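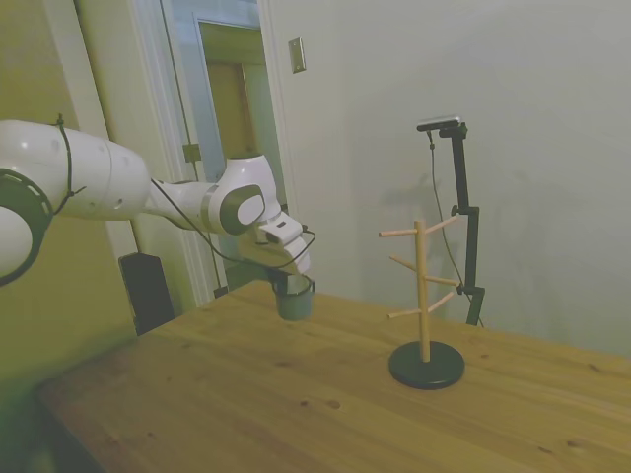

Elico arm with Tavares gripper: long-term review
August 2026

We bought the Elico bench arm in March, with the Tavares two-finger gripper as a paid extra. It has been used since then for household handling tasks, mostly hanging mugs on a mug tree.

Setting up took most of an afternoon. The manual covers mounting well and calibration badly. Yevdokiia Bilyk rewrote that chapter for our own use and cut it to 8 steps.

Movement is smooth and repeatable. In our mug test the arm completed 80 per cent of attempts with the supplied grasp settings. Most failures came at the peg - the handle met the tip and the controller stopped on a force limit. Lowering the approach speed by 20 per cent helped on the lower pegs and made little difference at the top.

The gripper holds small ceramics securely. Thin rims are less certain, and the finger pads mark pale glazes. Replacement pads come only in packs of 30.

Cable routing is the weak point. The external cable loops along the upper arm and needs slack at the wrist, so it can swing close to whatever is being carried. Graltia sells a clip set that should have been in the box.

Support by email was quick. The Prarketti control software is plain and stable, but it forgets custom tool offsets after an update. Keep a copy of them.

Recommended for bench work with light objects.

Reginald Greenberg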